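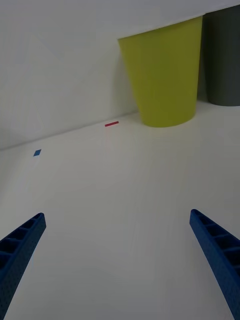
4 Setting Up the Work Table

This section covers placement, leveling and surface care of the Virkeck work table with the white matte top and back panel. Complete section 3 (frame and legs) first. Do not load the table until step 9 is done.

Parts and tools for this section

Table top, matte white
Back panel, white
Edge seal strip, 3000 mm, supplied on a roll
Panel screws, bag C
Hex key, 4 mm
Spirit level, at least 400 mm long (not supplied)
Soft cloth, mild dish soap

4.1 Positioning

1. Choose a floor area that is firm and dry. Carpet must be removed or covered with a rigid board.

2. Leave a clearance of 45 mm between the back panel and the wall of the room. The panel screws are reached from behind.

3. Turn all four feet fully in, then back each one out two turns.

4. Place the spirit level along the front edge of the top and adjust the front feet. Repeat along each short side and adjust the rear feet.

5. Check the front edge again. Adjusting the rear feet can disturb it.

6. Tighten the lock nut on each foot.

CAUTION: Two people are required to move the assembled table. Lift by the frame. Do not lift by the top or the back panel.

4.2 Fitting the back panel

7. Stand the panel on the rear edge of the top with the smooth face toward the front. Start all panel screws by hand before tightening any of them.

8. Tighten from the center outward. Stop when the screw head touches the washer. Overtightening bows the panel and opens the seam at the ends.

9. Cut the seal strip to length and press it into the seam between panel and top. Work from left to right without stretching the strip. Trim the end flush. Wait 40 minutes before wiping the seam or placing items against it.

Note: A thin dark line at the seam is normal. If a sheet of paper can be pushed into the seam, loosen the screws, press the panel down and repeat step 8.

4.3 Placing containers and small items

Store containers along the back edge and keep the front of the top clear for work. Tall containers go at the ends of the table, where they do not shade the middle. Heavy items are placed directly over the frame rails.

Containers with rough or unglazed bases must stand on a felt pad. Lift items when moving them. Dragging leaves gray marks in the matte finish, and these are harder to remove than ordinary dirt.

Note: Colored rubber feet can stain a white surface over time. Use clear or white pads.

4.4 Cleaning the surface

Daily: Wipe with a damp cloth, then with a dry one. Wipe in one direction along the length of the table. Circular wiping leaves streaks that show under low side light.

Weekly: Wash with warm water and a few drops of dish soap. Rinse with a clean cloth. Run a dry corner of the cloth along the seam.

Marks from pencil or rubber: Use a white eraser with light pressure.

CAUTION: Do not use acetone, scouring powder, steel wool or melamine sponges. They polish the matte finish, and the shiny patches are permanent.

CAUTION: Do not place items hotter than 45 °C directly on the top.

4.5 Checks after the first month

Retighten the panel screws and the lock nuts. Check the level as in steps 4 and 5. Inspect the seal strip at both ends. If it has shrunk back from the end of the panel, replace the full length; short patches do not hold. Replacement strip is ordered as part Sesar 400, one roll per table.

Tables delivered before September have slotted panel screws in bag C. The procedure is the same, using a flat screwdriver in place of the hex key.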